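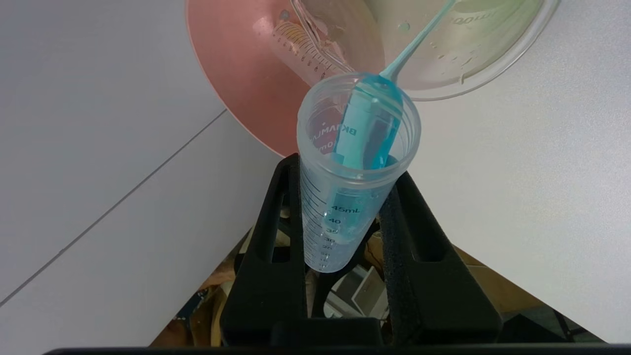 Who decides that a lab robot is safe to work beside people? Mostly the company that installs it, which fills in its own risk assessment and then signs it.

Asnakech Wolde has read 21 of these assessments in the past four years, as a safety consultant to small labs. She thinks seven were any good. The rest talk at length about pinched fingers and skip the chemistry. "They rate the arm," she says. "They don't rate what the arm is carrying."

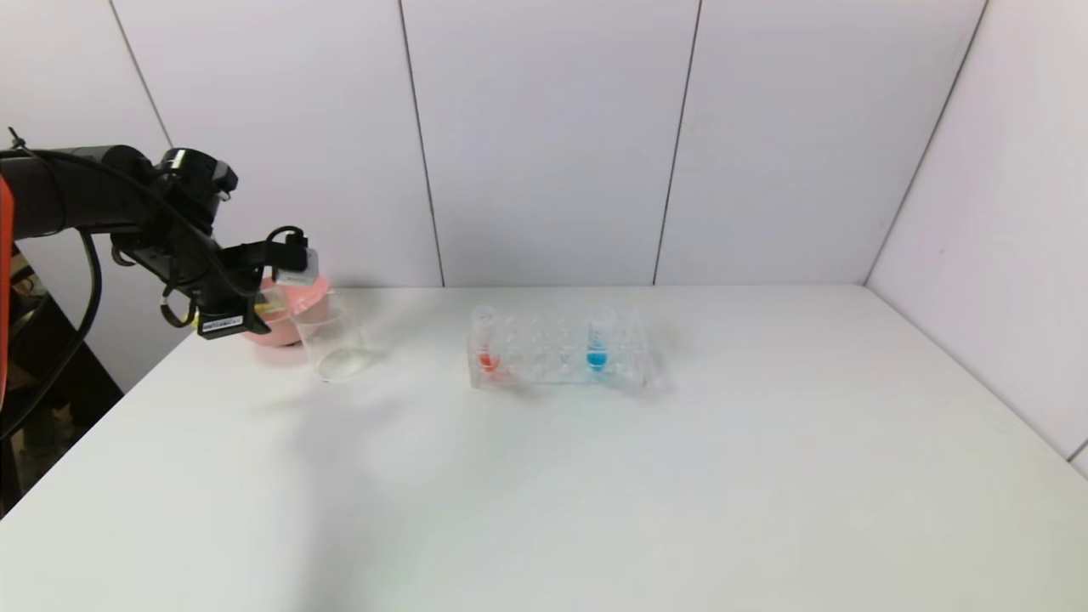 Good practice guides love the word "collaborative." The one from Drilero uses it on nearly every page, and Rarkik's sales staff will tell you it means no fence is needed. It means nothing of the kind. A slow arm can still tip a rack, and with red-orange liquid in one tube and blue in another, somebody has to have written down what happens if the two end up on the same tabletop. Wolde asks for that page first. Often she gets a brochure.

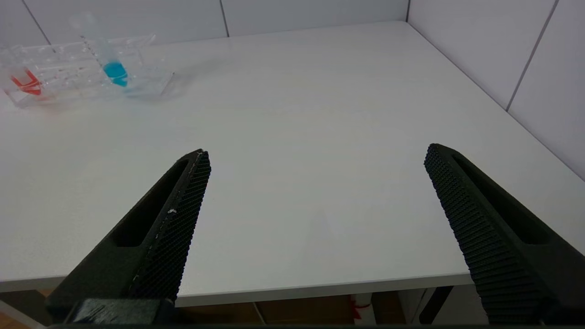
*Page last changed: 2018-09-20*

Chaudhry, the trade group, has a draft code out for comment until the end of September. It runs to 524 clauses — four of them deal with spills. Members will check their own compliance, and there's no penalty for getting it wrong. I asked why an outside inspector wasn't required and was told that the industry prefers "a culture of ownership."

Wolde has sent in her comments. She hasn't heard back.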